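로봇이 빨래를 갠다고? 줄몽트 로봇 공개의 날에 다녀왔어요

어린이 과학 읽기 마당 | 3월 13일

여러분, 빨래 개 본 적 있나요? 양말 짝을 맞추고, 수건을 반으로 접고, 티셔츠 소매를 안으로 쏙 넣고! 처음에는 삐뚤빼뚤해도 몇 번 해 보면 금방 손에 익지요. 그런데 이 쉬운 일이 로봇에게는 굉장히 어려운 숙제라고 해요. 계산은 눈 깜짝할 사이에 해내는 로봇이 티셔츠 앞에서는 쩔쩔맨다니, 신기하지 않나요?

그래서 로봇 연구소 줄몽트(Jultmont)에 직접 가 보았어요. 줄몽트는 일 년에 한 번, 3월에 연구소 문을 활짝 열고 누구나 들어와 구경할 수 있게 해 준답니다. 올해는 어린이와 어른을 합쳐서 2,749명이 신청했대요! 우리는 오전 모둠이었고, 한 모둠은 31명이었어요. 입구에서 초록색 목걸이 이름표를 받고, 운동화 끈도 다시 묶고, 드디어 출발!

첫 번째 방: 상자를 옮기는 구몬

맨 처음 만난 로봇의 이름은 구몬(Gumon)이에요. 구몬은 상자를 들어서 선반에 올려놓는 로봇이지요. 키는 어른 허리쯤 오고, 움직일 때마다 "위잉" 하고 낮은 소리가 나요. 똑같이 생긴 상자를 똑같은 자리에 척척척! 구경하던 친구들이 "우와!" 하고 소리를 질렀어요.

구몬이 이렇게 빠른 까닭은 상자가 딱딱하기 때문이에요. 딱딱한 상자는 들어도 상자 모양, 돌려도 상자 모양, 내려놓아도 상자 모양이지요. 가로세로 길이를 한 번만 알면 어디를 잡아야 할지 금방 정할 수 있어요. 안내해 주시는 연구원 선생님이 상자를 비스듬히 놓아 보았는데도 구몬은 잠깐 멈칫하더니 방향을 맞춰서 다시 들어 올렸어요.

그런데 선생님이 물으셨어요.

"그럼 구몬에게 티셔츠를 주면 어떻게 될까요?"

친구들은 여러 가지로 대답했어요. 구긴다! 떨어뜨린다! 입는다! (마지막 대답에 다들 깔깔 웃었어요.) 선생님은 빙그레 웃으시면서 옆방 문을 열어 주셨어요.

두 번째 방: 옷감을 배우는 우마

옆방에는 우마(Wuma)가 있었어요. 우마는 팔이 두 개인 로봇이에요. 팔 끝에는 사람 손 대신 '그리퍼'라는 집게가 달려 있지요. 그리퍼는 '꽉 잡는 것'이라는 뜻의 영어 낱말에서 온 이름이에요. 집게 하나에 손가락이 두 개씩 있고, 두 손가락이 서로 가까워지면 물건이 잡히고 멀어지면 놓아져요.

지금 여러분도 해 볼 수 있어요. 양손의 엄지와 검지만 쓰고, 나머지 손가락은 주먹 쥐듯 접어 보세요. 그 상태로 옆에 있는 휴지를 한 장 집어 볼까요? 이번에는 티셔츠를 집어서 반듯하게 펴 보세요. 자꾸 미끄러지고, 한쪽을 펴면 다른 쪽이 접히고, 어휴! 우마가 하는 일이 바로 그거예요. 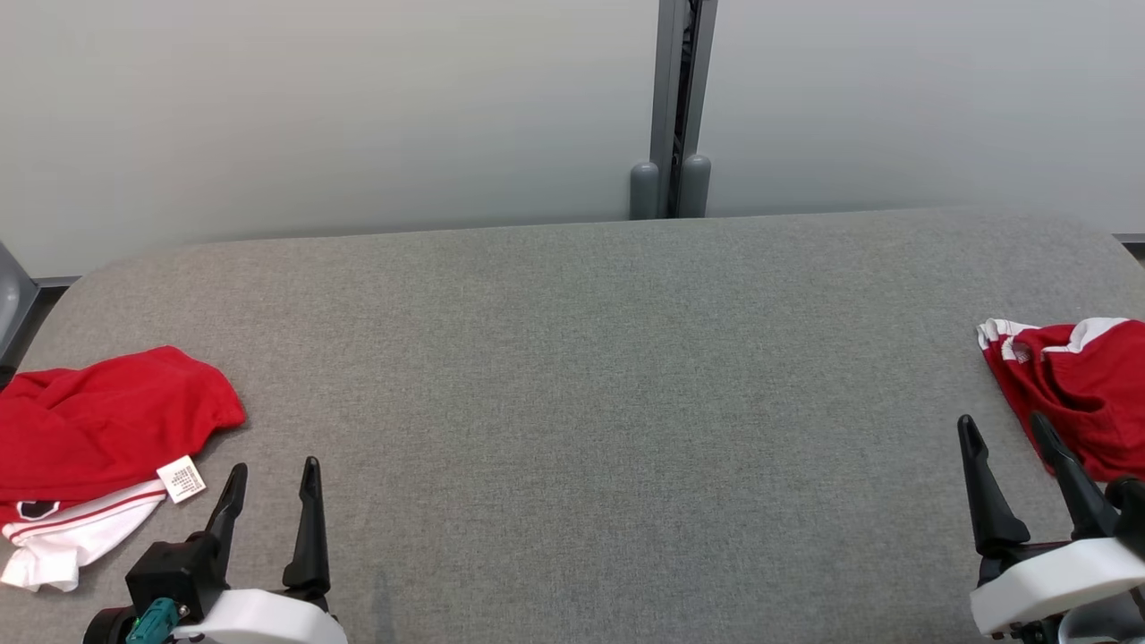
옷이 어려운 까닭은 모양이 정해져 있지 않아서예요. 빨간 운동복 한 벌을 책상 위에 휙 던져 놓는다고 생각해 봐요. 한 번은 공처럼 뭉치고, 한 번은 길쭉하게 늘어지고, 또 한 번은 소매가 몸통 밑으로 쏙 숨어 버려요. 열 번을 던지면 열 번 다 모양이 다르지요. 우리는 구겨진 옷을 보고도 "아, 저기가 목 부분이네!" 하고 알아채지만, 로봇은 그걸 하나하나 배워야 해요.

그러면 로봇은 무엇을 보고 배울까요? 우선 카메라로 옷을 살펴요. 색깔이 바뀌는 곳, 줄무늬가 있는 곳, 옷감이 두껍게 겹친 곳이 모두 실마리가 돼요. 옷 가장자리에 줄무늬가 둘러져 있으면 그 줄을 따라가며 끝이 어디인지 찾을 수 있겠지요? 하얀 세탁 표시 라벨도 좋은 단서예요. 이런 라벨은 보통 옷 안쪽에 달려 있으니까, 라벨이 밖으로 나와 있으면 옷이 뒤집혔을지도 모른다고 짐작할 수 있어요. 꼭 탐정 같지요!

그다음은 어디를 잡을지 정하는 차례예요. 아무 데나 덥석 잡으면 옷이 더 뭉쳐 버려요. 옷의 모서리나 어깨처럼 펴기 좋은 자리를 찾아서, 한쪽 집게로 살짝 잡고 다른 쪽 집게로 또 다른 자리를 잡아요. 두 집게가 서로 멀어지면 그 사이의 옷감이 조금씩 펴지지요. 이때 너무 세게 당기면 옷이 늘어나고, 너무 약하게 잡으면 스르르 빠져요. 꼭 알맞은 힘! 이게 참 어렵대요.

로봇도 선생님이 필요해요

우마는 사람이 하는 것을 따라 하면서 배워요. 연구원 선생님이 조종 장치를 잡고 우마의 팔을 움직여 주면, 컴퓨터가 그 움직임을 전부 적어 두어요. 팔이 어디로 갔는지, 집게를 언제 오므렸는지, 그때 카메라에는 무엇이 보였는지까지요. 이렇게 모은 기록을 '시범 데이터'라고 불러요.

한 번만 보여 주면 되냐고요? 에이, 그럴 리가요! 여러분이 줄넘기나 리코더를 배울 때처럼 아주 여러 번 해야 해요. 줄몽트에서는 시범을 하루에 80번씩 모은다고 해요. 옷을 펴고, 접고, 다시 구겨 놓고, 또 펴고, 접고……. 듣기만 해도 팔이 아픈데 선생님은 "그래도 어제 못 하던 걸 오늘 해내면 정말 기뻐요!" 하고 말씀하셨어요.

그리고 매번 조금씩 다르게 보여 주는 것이 중요하대요. 늘 똑같은 자리에 똑같이 놓인 옷만 보고 배우면, 옷이 한 뼘만 옆으로 가도 로봇이 당황하거든요. 그래서 왼쪽에도 놓고, 오른쪽에도 놓고, 뒤집어도 놓고, 둘둘 뭉쳐서도 놓아요. 구구단을 노래로만 외웠다가 "칠 곱하기 팔은?" 하고 갑자기 물으면 말문이 막히는 것과 비슷하달까요?

세 번째 방: 똑똑한 계획 세우기, 이그웨

세 번째 방에는 로봇 팔이 없고 커다란 화면만 있었어요. 조금 실망한 친구도 있었지만 설명을 듣자 금세 눈이 동그래졌지요. 화면 속에서 움직이는 것은 이그웨(Igwe)라는 컴퓨터 프로그램이에요. 이그웨는 로봇이 다음에 무엇을 할지 계획을 세워 줘요. 우마의 팔이 몸이라면 이그웨는 머릿속 생각이라고 할 수 있겠네요.

이그웨는 "옷을 개자"라는 큰일을 작은 일로 잘게 나누어요. 먼저 옷을 책상 가운데로 가져오기, 그다음 넓게 펴기, 소매 접기, 반으로 접기, 옆에 쌓기. 한 단계가 끝날 때마다 카메라로 잘 되었는지 살펴보고, 잘 안 되었으면 그 단계를 다시 해 봐요. 소매가 삐져나오면 다시! 옷이 미끄러져도 다시! 실수해도 짜증 내지 않는 점은 우리 모두 조금 배워야겠어요.

우리가 직접 해 본 시간

제일 신났던 건 체험 시간이에요! 기다란 플라스틱 집게를 두 개씩 받아서, 손을 대지 않고 손수건을 네모나게 접는 놀이를 했어요. 쉬울 줄 알았지요? 천만에요. 한쪽 모서리를 들면 반대쪽이 따라오고, 겨우 반으로 접었더니 집게에 붙어서 도로 펴지고, 여기저기서 "아아아!" 하는 소리가 터져 나왔어요. 우리 모둠에서 제일 빠른 친구의 기록은 98초였어요. 손으로 했으면 몇 초면 끝났을 텐데 말이에요!

두 명이 짝을 지어 집게를 하나씩 드는 방법도 해 보았어요. 이건 더 어려웠어요. "하나, 둘, 셋!" 하고 박자를 맞추지 않으면 손수건이 휙 날아가 버리거든요. 로봇의 두 팔도 이렇게 서로 때를 맞춰야 한대요. 왼팔이 잡기도 전에 오른팔이 먼저 당기면 안 되니까요.

궁금해요, 궁금해!

견학이 끝날 무렵 질문 시간이 있었어요. 손이 어찌나 많이 올라왔는지 몰라요. 그중에서 몇 가지를 옮겨 적어 볼게요.

로봇도 아픈가요? 로봇은 아픔을 느끼지 않아요. 그래도 팔에 힘이 너무 많이 걸리면 스스로 멈추도록 만들어 두었대요.

왜 사람 손처럼 손가락을 다섯 개 달지 않나요? 손가락이 많으면 할 수 있는 일도 많아지지만, 움직임을 정하기가 훨씬 복잡해져요. 고장 날 수 있는 곳도 늘어나고요. 두 개만으로도 꽤 많은 일을 할 수 있어서 먼저 두 개로 연습한답니다.

우리 집 빨래는 언제부터 개 주나요? 이 질문에는 다들 귀를 쫑긋 세웠어요! 선생님은 아직 배울 것이 많이 남았다고 하셨어요. 얇은 옷, 두꺼운 옷, 단추 달린 옷, 모자 달린 옷이 다 다르니까요. 그러니 오늘 저녁 빨래는 우리가 개야겠지요?

집에서 해 보는 로봇 놀이

준비물은 티셔츠 한 벌과 빨래집게나 주방 집게 두 개예요. 주방 집게를 쓸 때는 꼭 어른께 먼저 여쭤 보세요. 티셔츠를 공처럼 뭉쳐서 책상 위에 던져 놓고, 집게만 써서 펴 보는 거예요. 다 폈으면 어디를 제일 먼저 잡았는지 공책에 그려 보세요. 세 번쯤 해 보면 나만의 '잡기 좋은 자리'가 생길 거예요.

가족 중 한 사람이 로봇이 되고, 다른 사람이 말로만 시키는 놀이도 재미있어요. "오른쪽 집게를 앞으로! 조금만 더! 이제 오므려!" 로봇이 된 사람은 들은 대로만 움직여야 해요. 우리 집에서는 아빠가 로봇이었는데, "접어!"라고만 했더니 무릎을 접고 앉으셨어요.

낱말 풀이

그리퍼: 로봇 팔 끝에 달려서 물건을 잡는 집게.
시범 데이터: 사람이 일하는 방법을 보여 주고 그것을 적어 둔 기록.
자동화: 사람이 하던 일을 기계가 스스로 하게 만드는 것.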